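ok thread on switching my commute from the car to the Hustham bus, three weeks in, typing this at the stop so bear with me

first thing. the 33 is not the bus the app says it is. app says every 20 minutes. sign says every 20 minutes. the bus has its own ideas

day one I stood there like a fool on the wrong side of the road. two stops, same name, one goes to Lasport and one goes to the depot. guess which one I got on

driver was super nice about it tho. let me ride back around. got to work at 9:40, said there was traffic, which was sort of true

money stuff because people keep asking – gas plus parking downtown was running me 200 a month. pass is less than half that. and I've stopped buying the sad garage coffee

downside: groceries. you learn fast what you can carry up Zarkcombe hill in two bags. watermelon, no. I tried

also you have to leave when you leave. can't do the thing where you wander the house for ten minutes looking for your keys. that part's been rough on me
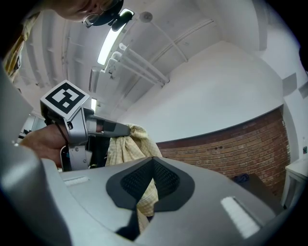 anyway mornings are fine now, it's the ride home that gets me. anything after 6 and the Lasport transfer just doesnt line up. you get off, you watch the other one pull out. every time

someone replied to say walk the last bit from the Muñoz bakery stop instead of waiting. did it last night. 3 songs and I was home. why did I wait three weeks to try that

(yes I bought a roll. two rolls. there go the savings)

stuff I'd tell anyone starting: sit on the left in the morning or the sun gets you right in the eyes. bring a real book, signal dies at the underpass. have your pass out before the doors open, people behind you WILL sigh

and get boots. the shelter at Hustham leaks right over the bench and the puddle by the curb is deeper than it looks, ask my socks

would I sell the car? no. not yet. still need it for my mom's place and the dump. but it sat there all last week and I kinda forgot about it

insurance people want to know my "annual milage" now and I have no idea what to put

ok bus is coming. it's a 33. it says depot

waiting for the next one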